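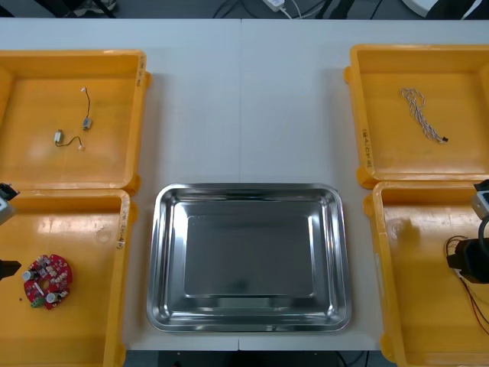
4.2. Le contrôle et sa trace

La section précédente traitait de la réception des lots, moment où tout le monde signe. On s'intéresse maintenant à la vérification, moment où les signatures se raréfient. Le corpus comprend 3 826 fiches de contrôle, issues des ateliers de Cenetberg et d'Urkby. Parmi elles, 1 833 portent la mention « conforme » sans que la case « motif du contrôle » soit remplie. On sait donc que quelque chose allait bien, à défaut de savoir quoi.

Guerra et Rugemalira voyaient dans ces blancs un signe de négligence. L'hypothèse est commode, surtout depuis un bureau. Nos entretiens suggèrent plutôt une économie de l'évidence : un agent expérimenté n'écrit pas ce que son voisin sait déjà, et son voisin, par politesse, ne demande pas. À Urkby, l'usage est assez établi pour qu'une fiche complète éveille les soupçons. « Quand c'est tout rempli, je recompte », explique une contrôleuse, citée dans la thèse de Yufang Cao.

L'emplacement réservé à la preuve mérite lui aussi l'attention. Avant d'être un acte, le contrôle est souvent un espace prévu pour lui : colonne, cadre, pastille à coller. Sur le circuit imprimé rouge de la figure 2, un rectangle sérigraphié en blanc annonce « QC STICKER » et ne contient rien. L'absence d'étiquette ne dit pas si la carte a été contrôlée ; elle dit seulement que quelqu'un, au stade du dessin, a songé qu'elle pourrait l'être.
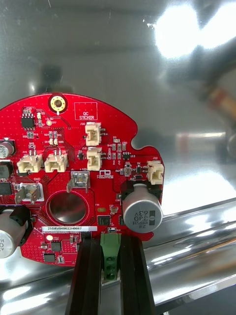
Ce décalage entre le cadre et son contenu se retrouve dans les formulaires. La fiche Ceso, adoptée à Cenetberg en août, comporte neuf champs, dont deux demandent la même chose avec des mots différents. Les agents les remplissent volontiers de façon contradictoire, ce qui n'a entraîné aucun retour du service central. Vinh Văn en déduit que les fiches ne sont pas lues. Nous serons plus prudents — elles sont peut-être lues avec indulgence.

Un dépouillement manuel de 400 fiches, mené par Jianhua Xu selon la grille de Shao, distingue le blanc d'habitude du blanc d'embarras. Le premier revient toujours au même endroit ; le second s'accompagne d'une rature ou d'un « voir avec l'équipe du matin » dont l'équipe du matin n'a pas gardé souvenir. Les deux types sont traités séparément en 4.3.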